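Ticket: Outlet on kitchen backsplash dead, breaker fine
Status: Open, then closed, then open again
Opened: 2025-11-19
Site: Hasadby, upper unit
Category: Electrical / small stuff that eats an afternoon

Reported problem
Tenant says the backsplash outlet quit while the kettle was on. Kettle works in the bathroom, where it has apparently been living ever since. Fridge, range hood and ceiling light are all unaffected.

First visit
Checked the panel. The breaker marked KITCHEN was on. Switched it off and back on anyway, as tradition requires. No change. The breaker marked KITCHEN turns out to run the hallway and the doorbell, so the tradition mostly annoyed the hallway.

Found the real kitchen breaker under the label SPARE. It was also on. Plug-in tester in the outlet: no lights at all. Non-contact tester at the slots: nothing. Closed the ticket as "needs new outlet" and ordered a Vivent replacement.

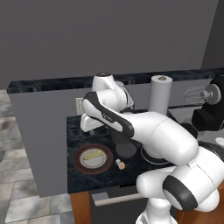 Kitchen, outlet plate on the backsplash below the long ledge.

Second visit
Power off at SPARE, confirmed dead, plate off. Old outlet looked perfectly healthy. No scorching, screws tight, wires where wires should be. Put in the new one, power on, tested. Dead. So we now own 2 outlets with the same complaint, and I have stopped blaming the first one.

Meter across hot and neutral: zero. Meter is a Raudsepp rated to 600 volts, so it was not being asked to do anything heroic. Checked it against the hallway outlet and it read normal. The fault is upstream.

What I should have done first
Looked for a GFCI. There wasn't one in the kitchen, the bathroom or the laundry closet. The old Skasero wiring sheet taped inside the panel door lists a GFCI for the counter circuit, location "behind shelf." It does not say which shelf. The unit has several, all of them loaded.

Third visit
It was the pantry shelf, behind the flour. GFCI tripped. Pressed reset, got a firm click, and the backsplash outlet came on. Ran the kettle through 2 full boils with no trip. Test button cuts power and reset brings it back, so the device itself seems to be in order.

Remaining
– Relabel the panel. KITCHEN and SPARE at minimum – I no longer trust the rest either.
– Keep the flour off the reset button.
– Original trip not explained. The kettle is the suspect, but it has behaved every time I've watched it. Leaving this open until January. If it trips again, unplug the kettle before pressing reset and add a note here.
– Old outlet is in the parts bin, marked GOOD.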